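Working Alongside the Filing Robot: A Guide for Records Staff
Hernville Office, Records Services
Issued 16 September 2024

The Sandance robot now handles routine box filing at the open cabinets. Records staff remain responsible for labels, the index and all retrieval decisions. Please follow the steps below during each filing session.

Step 1. Open both cabinet doors fully and leave the top clear for the file being handled.
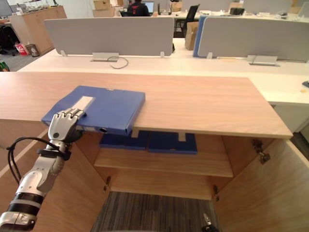
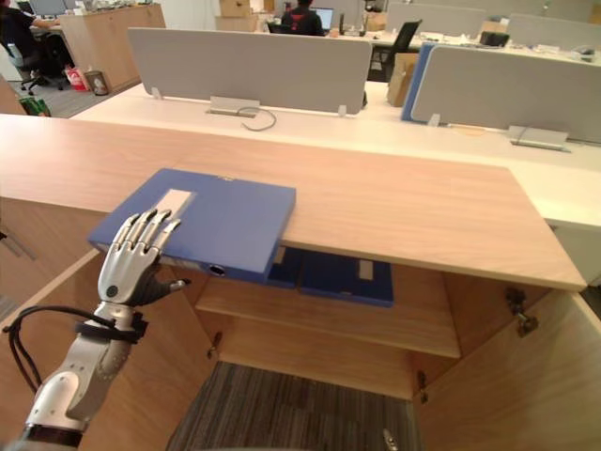

Step 2. Confirm that each file carries a label. Enter its number in the index before the session begins.

Step 3. Keep hands out of the cabinet while the arm is moving. To reach a file, press Pause on the tablet and wait 6 seconds.

Step 4. Record any misplaced file on Form 119. Do not correct it without an entry.

Staff whose filing hours have been reduced will be assigned to request handling. Questions about new duties should be sent to Obinna Danladi.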